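November
By Florante Calimlim
Print this page | E-mail this page

Speaker notes: acceptance rules for simulated pick tests

Slide 1. Scope. These notes cover simulated tabletop trials only. The Setine rules for physical cells are a separate document and are not changed by anything here. Hold questions on fencing and stop circuits for the Lillevent session.

Slide 2. Fixed before the run. Record the scene file version, the lighting preset, the camera pose and the random seed. A run with any of these missing is void. It may be repeated, but the void run stays in the log with its number. At Flaltstead we logged 289 runs and voided 29. Most of the voids were missing seeds.

Slide 3. Objects at the border of the view. Old practice was to drop them from the label set. The rule now is to label the visible part and set the partial flag. Do not guess the full shape. If the class is uncertain, use the parent class: "fruit" is acceptable, "peach" needs support from the view. An object that can't be named gets "unknown" and a color.

Slide 4. Shadows. A shadow is not part of the object. Draw the outline at the skin, even where the dark area touches it. Tyagi's checker flags outlines that run into shadow, but it misses soft ones on pale tables, so a person still reviews those.

Slide 5. Review. Each label set gets 2 reviewers, working separately. Disagreements go back with both versions attached. Limit a review block to 10 minutes, then switch tasks.

Slide 6. Leave up during discussion. Ask the room to label the red fruit and the blue object using the rules from slides 3 and 4. Take the outlines first, class names second.

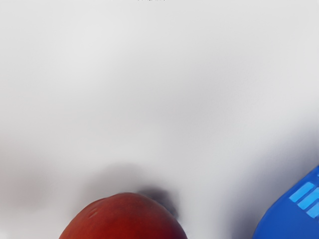

Collect the answer sheets before moving on. Anyone who wrote a full shape for the blue object should reread the partial flag rule. The revised form replaces the old one at the next scene file release, and old forms will be returned unread after that.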